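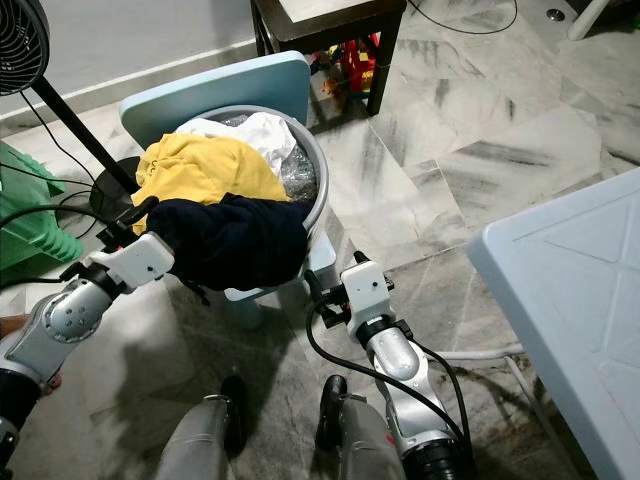 A two-armed robot with one gripper at a dark navy garment on a basin of laundry. Photo: Pumo

Laundry robot still needs more time than people do, Skullholm trial finds

2024-02-19

A robot that picks clothes out of a basin can now get through most of a small household load, but it is far slower than a person and still has trouble with heavy fabric, according to results released by Pumo, a robotics firm in Skullholm.

The company logged 536 attempts at lifting a single piece of clothing out of a mixed load. The machine finished 300 of them without help. In the rest, it dropped the item, picked up 2 at once or stopped and waited for an operator.

"Shirts are mostly fine," said Kerttu Partanen, who led the trial. "Thick things are where we lose time. The fingers close on a fold and the rest of the garment stays where it is."

The work was done in ordinary rooms, with furniture and toys left where they were. Partanen said earlier tests on a bare bench gave better numbers but were of little use to anyone planning to sell a machine for the home.
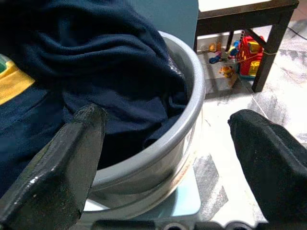
Navy fabric bunched in the round container, viewed from between the gripper's fingers. Photo: Pumo

Each arm has its own camera near the gripper, and the software compares those views with one from the head before it chooses where to grab. A single garment took the robot 3 minutes on average. Folding was not part of the trial.

Vainio, a commercial laundry that serves hotels in the area, looked at the results and does not plan to order. Plant manager Reijo Ikonen said sorting at the intake belt is the job he has the most trouble filling, and he would like to see it automated.

"At that speed it would hold up the whole line," Ikonen said. "I'd look at it again if they got it down to a few seconds apiece."

Helmi Leinonen, who runs a home care service in Skullholm, was more interested. Many of her clients cannot bend down to a washer, she said, and a slow machine would be acceptable if it did not need someone standing next to it.

Pumo said the next round of tests starts in June and will include towels and bedding. The company has not set a price.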